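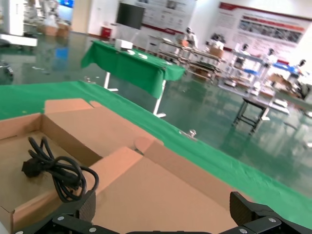 How to Record Narration for a Short Film at Home

By Lucinda Strickland

A short film with a narrator depends on the voice track more than people expect. Viewers will put up with a soft shot or a dark corner, but they notice a bad recording in the first few seconds. The steps below are the ones I used on Jokside, a ghost story with very little dialogue and a lot of voice-over.

Before you start

Lock your script first. Read it aloud against a rough cut with a phone timer running. My opening passage ran 53 seconds over a shot that lasted 30, so I cut the text. It is much easier to cut words than to find more footage.

Print the script in a large font, double spaced, one side only. Don't let a sentence run across two pages or you will hear the paper turn.

Step 1: Pick the room

Use the smallest room you have with carpet and soft furniture. A closet full of clothes works well. Turn off the fridge, the fan and anything with a transformer, and put your car keys in the fridge so you remember to turn it back on.

Clap once and listen. If you hear a ring, hang a blanket behind the narrator and another one in front.

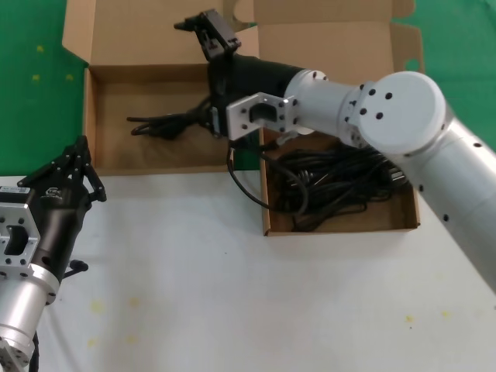 Silver arm and open gripper at a divided cardboard box.

Step 2: Set the microphone

Place the mic a hand's width from the mouth and slightly off to one side. This keeps the hard P and B sounds from hitting it directly. A pop filter helps too. Record at 48 kHz, 24 bit, as a mono WAV file.

Have the narrator read the loudest line in the script and set your level so it peaks near -10 dB. Then leave the level alone. Whispered lines will look tiny on the meter – that is fine.

Step 3: Record

Start with 30 seconds of silence in the room. You will need it to fill gaps later.

Record each passage 3 times: once flat, once slow, once however the narrator wants to do it. Lovely Cruzado read ours, and most of what we kept came from the third pass. Say the passage number out loud before each take. Stop for water between pages.

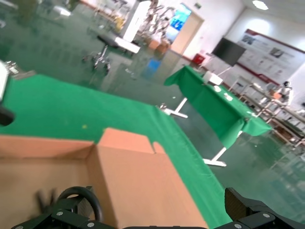 Open box on a table with a bright green cloth.

Step 4: Edit and place

Pick your takes with the picture turned off. Trim mouth clicks, lower the breaths by half and cut out the hum below 80 Hz. Go easy on noise reduction, as too much gives the voice a watery sound.

Then lay the lines against the picture. Let the image play for a beat before the voice comes in – this matters most in horror, where the wait does a lot of the work. Bring the music down under the voice and check the mix on headphones, a laptop and a TV.

Filed under: Short Films, Sound, Make Your Own

Contact | © Kerkia Film Notes | Back to top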